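Flunero Two-Arm Bench Cell

From the Grekthorpe equipment catalog
Page updated Thu 16 July
Written by Lindiwe Ngcobo, bench lead

Hi! I run the packing and kitting benches at our Diletville shop, and the sales team asked me to write this page because I'm the one who has stood next to a Flunero all day (they mostly stand next to the coffee). So you'll get the specs further down, but you'll also get what it's like to work with the thing, which is what I wanted to know before ours showed up and couldn't find written down anywhere.

What it is

The Flunero is a bench cell with two robot arms that share one work surface. You give it small parts, you teach it where they go, and it puts them there. We use ours for the pick-and-place part of kitting, the stretch of the job where a person lifts a little bottle-shaped part, turns it the right way up, sets it in a tray and then does the same thing again until lunch. I did that job for years and my right wrist still has opinions about it.

What changed for us

I was nervous, I'll say that up front. We have a small crew and everybody had the same question, and it wasn't about software. No one on my benches was let go. What did happen is that the jobs moved around, and some people liked that more than others. Two of my packers now do setup and changeovers, and they had to learn the teaching screen, which took them longer than the brochure suggested. One of my best hand packers tried it for a month and asked to go back to inspection, and she's happier there. Plan for that kind of thing. Ask people before the crate arrives!

The other change is the pace of the day. You used to set your own rhythm and chat across the bench. With the cell you get long quiet stretches and then a burst where it wants three things from you at once — a full tray, a part it can't make sense of and a prompt on the screen. We moved the break schedule so there are always two trained people on the floor, and that helped a lot.

Evening shift likes it best. They used to inherit whatever days hadn't finished, and now they mostly don't.

Specs

Arms: 2
Service interval: 3,000 hours
Working noise at the operator's side: 52 dB
Teaching: hand guiding or Cele screen
Positioning: by camera, using printed markers
Finish: white
Price, standard package: $3,330 per month on lease, training included
Order code: FLU-49

What comes with it

Both arms with grippers
Camera and mounting bracket
Starter set of marked practice parts
Marker sheet for setup
Cele teaching screen and stand
Two days of training at your site

Things I'd tell a friend

Keep the markers clean. Fingerprints and tape residue give the camera trouble, and we lost a whole morning to a smear of glue before anyone thought to look. Wipe them at the start of the shift and you'll be fine.

Do your first week with the practice parts, even if your boss is standing there asking when the real ones go on. People get comfortable faster when a dropped part doesn't matter, and they try more things.

Route the cables before you bolt anything down. We did it the other way around.

And write your own changeover sheet. The one in the manual is okay, but it was written by somebody who has never had to do it with a truck waiting. Ours is one page, it's taped inside the cabinet door, and I'm happy to send it to anyone who buys a cell (ask for me by name).

What it won't do

It doesn't like soft bags or anything floppy. It won't tell you a part is scratched, so you still need a person on inspection, and I'd argue you need a better one than before. It also can't refill its own infeed. If your parts change every day in small runs, talk to us first, because you may spend more time teaching than packing — I've turned away a customer for that, and they thanked me later.

Delivery and visits

Orders placed now are going out in November. If you'd like to see one running, come by Diletville on a weekday morning and bring a handful of your own parts. Bring the people who'll be using it too, please, and not only the manager. They ask much better questions.

On the bench: marked parts on the left, marker sheet in the middle, tray at the front right.

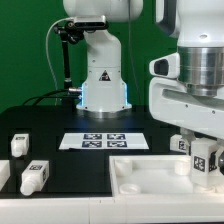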